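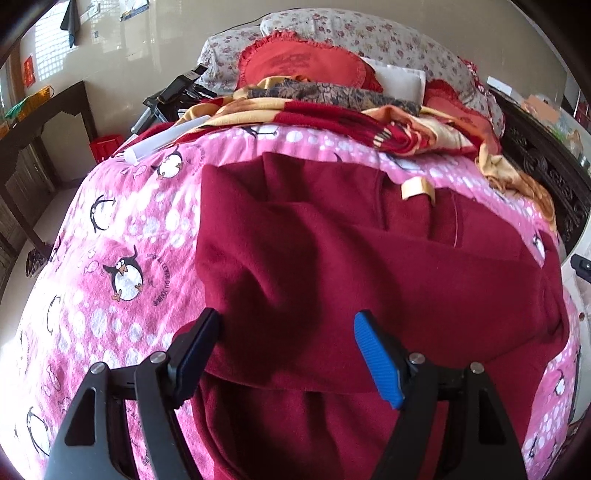

Photo: Lodalitz / handout

Atieno Mollel has folded the same red fleece more times than she'd like. She collects hand-held gripper demos for Lodalitz, and since September most of her calls have been about one fault.

"The grip drops out. You squeeze, the jaws close, and the log says they're open." She noticed it on a Sunday, going back over her files. Out of 255 folds, 88 had a bad jaw reading. All had to go.

Worse, a few had already been used. The arm at the Jostport lab learned from them and started letting go of sleeves halfway through a fold. Then it let go of a hanger. Landed near somebodys foot, no one hurt. "They hit the stop button. Good. That's what its for."
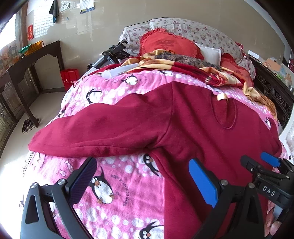 Reaching for a fleece jacket with the hand-held gripper.

The cause? Still argued over. Mollel blames the cable. Asadi, who supply the sensor, asked for 3 units back and haven't answered her since. "I'm not an engineer. But I wiggle it and the number jumps."

For now she opens and closes the jaws before every take and reads the number out loud. Adds around 18 seconds. Slow, boring, she says, and she wants it kept even after the fix.

Would she stand next to the arm? "With the button in my hand, sure."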